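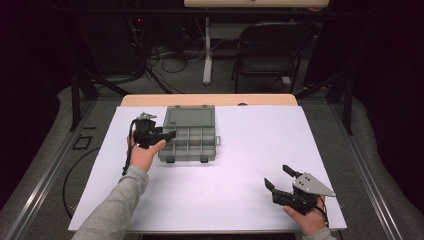 4. Preparación del organizador de compartimentos

Esta sección corresponde al organizador gris de tapa translúcida. Antes de llenarlo por primera vez, reserve 10 minutos y una mesa despejada por los cuatro lados.

4.1 Apertura

1. Apoye el organizador sobre una superficie plana, con la pestaña de cierre a su derecha.
2. Suelte la pestaña con el pulgar. No haga palanca con un destornillador ni con otra herramienta.
3. Levante la tapa y acompáñela hacia atrás hasta que quede tendida sobre la mesa.

PRECAUCIÓN: No cargue peso sobre la tapa abierta. La bisagra es de plástico y puede partirse.

Nota: Si trabaja con piezas oscuras, coloque debajo un tablero blanco. Las que se caigan se encuentran antes.

4.2 Limpieza previa

1. Pase un paño seco por cada compartimento, incluidas las esquinas.
2. Si queda polvo, use un paño apenas húmedo con jabón neutro. No use alcohol ni acetona.
3. Deje secar con la tapa abierta.

4.3 Llenado

1. Asigne un tipo de pieza a cada compartimento y anótelo en la ficha Emham 508.
2. Empiece por la fila del fondo, la más cercana a la bisagra, y avance hacia usted.
3. Deje 2 mm libres bajo el borde de los separadores. Si un compartimento rebosa, las piezas pasan al vecino al cerrar.
4. Baje la tapa y presione junto a la pestaña hasta oír el clic.

PRECAUCIÓN: No transporte el organizador en vertical. Aunque la tapa esté bien cerrada, las arandelas finas pueden deslizarse por encima de los separadores.

4.4 Almacenamiento

Guárdelo en horizontal, lejos de fuentes de calor. En el estante Zasgate, déjelo con la pestaña hacia afuera.

Para pedir fichas de repuesto, escriba a Violeta Alarcón, Repuestos Emham, e indique el número de ficha.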